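**Review: Vimlow Adjustable Task Lamp, second season of use**

The Vimlow task lamp was issued to the Hikitier reading rooms in April as a replacement for the fixed fluorescent fittings. This review covers its performance on shared desks and is intended for branches considering a similar purchase.

The lamp arrives in one carton with a clamp, an arm and a shade. Assembly took 3 minutes with the key supplied. The clamp holds firmly on desk edges of ordinary thickness, and the arm stays where it is placed. Light output is even at the center of the desk and falls off gradually toward the sides. Readers have remarked favorably on the dimmer, which turns smoothly and has no audible hum. 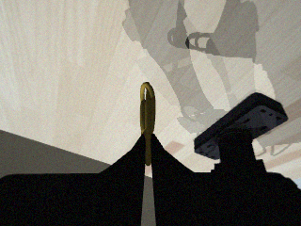
Glare received the most attention during the assessment. The earlier Trustarex model scored 83 out of a possible 90 on our comfort form, and the Vimlow fell slightly short of it, chiefly on account of its narrow shade. Pale work surfaces make the matter worse. A light top shows every shadow, and large grey ones lying across it can be tiring during close reading. Branches with light-colored desks should place the lamp opposite the writing hand and keep the shade low.

The Maksymiv replacement bulb fits without an adapter and may be ordered with the lamp. The total cost for the main reading room was 1770 dollars, including spare clamps. The power cord is short for desks set away from the wall, and an extension should be budgeted for.

The lamp is recommended for individual desks. It is not recommended for long shared tables.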